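July, teleop notes, PC teardown task (Visura cell)

Started 3 pm. Dell tower on its side, panel off, printed fixture to the left of it. Goal is 50 clean demos, drives and RAM out of the case and into their holders on the plate. 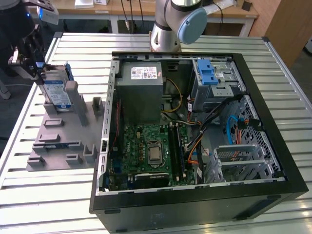

Drive slots are tight. If you come in even slightly rotated the drive catches on the post and the force limit trips. Thulani gets a better line by stopping high, squaring up, then going straight down. Copy that. Told him to slow the jog scale too, he was way to fast on the first 3.

Episode 641 — bad, tag it. Operator paused mid-air with the drive, long dead stretch. Trim or toss, ask Alexiou what their loader does with pauses.
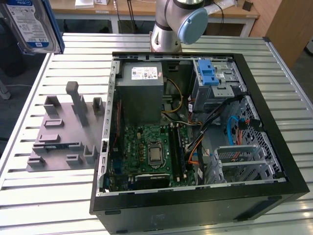 Log buffer now 2000 steps, was dropping the tail of the long ones. Seems ok so far. Still need to re-teach the home pose, and to agree on one order for the parts, people keep mixing it up. 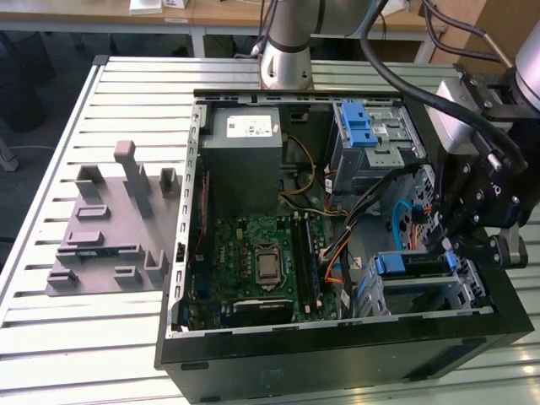 Arm over the right side of the case, memory module in the long slotted holder.

Blue plastic parts are the fiddly bit. Fingertip has to land on the plastic and not the cage, and from the pilot seat you only realy judge that on the wrist cam.

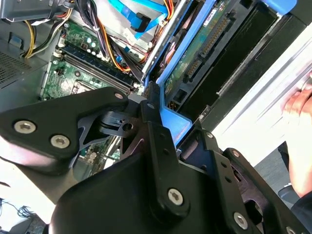
Want a second depth cue for this part. Thulani Cele to try the Grirkus overlay. Keep hands clear once the pedal is live — same rule as before. Fixture rev to Gastov for reprint, chamfer the slot tops.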